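Quiénes somos

¡Hola! Soy Anil Subramaniam y me ha tocado escribir esta página, supongo que porque soy el que más habla en Omora. Somos un taller-escuela de robótica y por aquí pasan estudiantes, jubilados curiosos, gente de fábricas de la zona y algún que otro padre que viene a acompañar y acaba quedándose hasta que cerramos.

Empezamos cuatro personas en un local prestado, con una mesa, un torno viejo y muchas ganas. Satish Kandasamy se ocupaba de la mecánica, Amirhossein Yazdani programaba, Vidar Sundqvist daba las clases y yo hacía un poco de todo (sobre todo, facturas). Más tarde llegó Ashwin Pillai y puso orden en el almacén, cosa que le agradecemos cada vez que buscamos un tornillo.

Lo que más me gusta de la casa son las jornadas de puertas abiertas. La última fue en diciembre y vinieron 146 personas, ¡nuestro récord! Tuvimos que hacer grupos de 10 porque en la sala de demostraciones no se cabe mucho más, y aun así hubo quien repitió turno. Vidar abre siempre con una charla cortita, sin diapositivas, y enseguida nos vamos a las mesas.

En las mesas están las pinzas de mano, que son las que se llevan casi todas las preguntas. La gente espera ver un brazo enorme y se encuentra con algo que puede agarrar y manejar por su cuenta - y ahí cambia la visita, porque en cuanto intentas coger una moneda con dos dedos mecánicos te das cuenta de todo lo que hace tu mano sin avisarte.

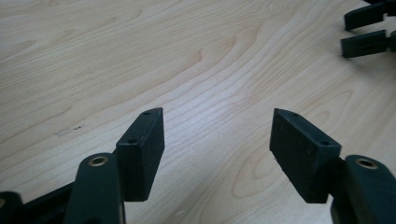

A los grupos escolares les dejamos más rato, y con ellos suele estar Satish, que tiene una paciencia que yo no tengo. Les pide que apilen vasos, que doblen un trapo, que le pasen una goma de borrar al compañero. Luego Amirhossein les cuenta cómo esos movimientos sirven para enseñar a un robot y les saca los ejercicios de Plitinari, nuestro curso de iniciación. De ahí han salido bastantes alumnos, y dos de ellos ahora nos echan una mano en las visitas.

Además de Plitinari tenemos Kotian, el taller para empresas pequeñas que quieren automatizar una tarea concreta y no saben por dónde empezar. Son 54 horas, repartidas como le venga bien a cada una. A veces terminamos recomendando una mesa mejor colocada y nada más, y tan contentos.

Si quieres venir, escríbenos con el formulario de contacto y dinos cuántos sois y qué edades tenéis. Las visitas de grupo son gratuitas y duran lo que dura una mañana, con pausa para el café. Trae ropa cómoda y, si tienes algún objeto que te parezca imposible de agarrar, tráelo también, que nos encanta. El aparcamiento está por la parte de atrás, entrando por el portón verde; si lo encuentras cerrado, toca el timbre de Enier, los vecinos, que son muy majos y nos avisan.

Página actualizada el 14 de enero de 2026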